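Terside whole-house water shutoff, long-ish review
Posted by Wendell Kincaid, 24 July 2026

I bought the Terside after our water heater let go in the utility room and I learned about it through my socks. The kit is 300 dollars. You get the motorized valve, a wall plug for it, a hub and four floor sensors, and a manual that runs to 28 pages, most of them warning you against doing what you are about to do.

There are two ways to install it. You can cut the main and put the valve in line, or you can buy the clamp-on version that grips the lever of your existing ball valve and turns it for you. Mine is the in-line one. My main is three-quarter copper from the seventies and I own a torch, so I figured an afternoon. It was an afternoon and then the following morning. The street valve wouldn't close all the way, so I was trying to sweat a joint with a trickle running through it, and that doesn't work no matter what you call it. I ended up using push fittings. Kenji Kasprzak down the road has views on push fittings and I have now heard all of them twice.

One thing the manual gets right: leave yourself a bypass. I put in a loop with its own ball valve so a dead motor doesn't mean no shower.

Setup on the phone was fine once I got past the account screen, which rejected my password for being too similar to my password. The hub found three sensors right away. The fourth needed its battery taken out and put back in, then it sulked until I stood next to it. The claimed range is better than what I see with a concrete wall in the way. At 25 feet with the laundry room door shut it drops off every few days and the app tells me so at breakfast. 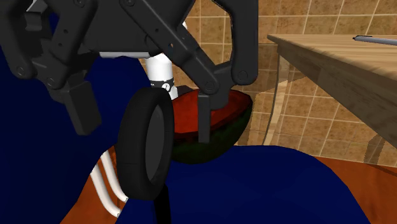
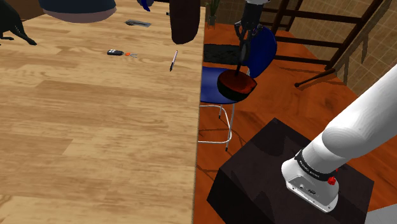

Second picture: three small items on a wooden table.

Testing it is the fun part. I poured a cup of water on the floor by the water heater and the valve was shut before I'd put the cup down. It makes a noise like a very small garage door. The alarm on the hub is loud enough to hear upstairs, and I would pay another ten bucks for a volume setting. Opening the valve again takes two taps and a screen asking if I am sure. I was sure.

What it won't do is notice a leak with no sensor under it. I thought that was obvious, but the box says "whole-house protection" in letters the size of my thumb. Our place is 2,000 square feet with two bathrooms, a laundry and a dishwasher, and four sensors went nowhere. Extra ones are sold in pairs. The older Skerkance unit my brother-in-law has watches the flow through the pipe and shuts off if a faucet runs too long, and it once did that to him in the middle of filling a kiddie pool, so pick your poison.

Other gripes:

The power cord is short and the outlet by my main is on the wrong side of the water softener. There is an extension cord involved now – I know.

Battery backup is extra. With the power out the valve stays wherever it was, so a storm plus a burst pipe is still my problem.

The sensors are white and flat and slide under things when you sweep. One went missing for a week behind the washer.

I called support once about the sensor that keeps dropping and got Tavion, who was polite and had me move the hub onto a higher shelf. It helped some. The update they promised for September is supposed to help more, and I'll edit this post if it does.

Would I buy it again? Yeah, probably, though I'd get the clamp-on if your main has a decent lever on it and you value your weekend. Mine had a round gate valve handle that came off in my hand, so the choice was made for me. Four stars. The missing one is for the cord.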